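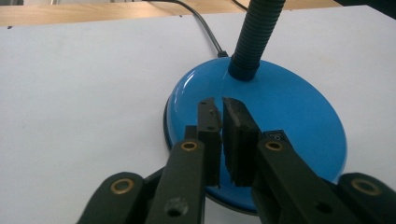
Painting over a glossy lamp base — do I have to sand it?

I've got a table lamp I bought from a clearance shop in Prondville in August and I want it to match the bedroom, which we've done in a dull off-white. The shade is fine and is staying as it is. The base is the trouble. It's round, blue and very shiny, and I can't tell if it's glazed pottery or some sort of coated metal. A magnet doesn't stick to it, for what that's worth. I have half a tin of Lurkeretti chalk paint left over from a chest of drawers and would like to use that up. Last time I painted something shiny (a vase) it peeled off in strips within a month, so I don't want to go through that again. Is sanding a must, or will a primer do on its own?

Posted by mossgate131

Elleo

A primer will do if it's the right sort. You want one sold for tiles, glass or other smooth surfaces, and an ordinary wall or wood primer won't hold. That is probably what went wrong with your vase.

Unplug the lamp and take out the bulb and shade. Put masking tape over the socket, the switch and the first bit of the flex. Wash the base with a damp cloth and a drop of washing-up liquid, wipe again with clean water, and leave it overnight. Don't put it under the tap. After that, try not to touch it with bare hands.

I would still give it a light rub with fine paper, 400 or so. You only want to take the shine down, and it takes a few minutes. Then one thin coat of primer, left for as long as the tin says, and 2 coats of your chalk paint. Chalk paint marks easily on something you handle, so finish with a clear matt varnish. Wax is fine on drawers but I wouldn't use it on a lamp that gets warm.

Keep paint off any vents or labels near the fitting.

tilda_b2000

I never sand anything. Two coats straight on and it's been all right so far, but mine sits on a shelf and doesn't get moved.

Didenko

Agree with Elleo on the varnish. Test the primer underneath first, where it won't show. Leave it a couple of days and scratch it with a fingernail — if it lifts, sand a bit more and try again.

Last updated: Oct 21, 2025

We use cookies to remember your settings. Accept all | Manage choices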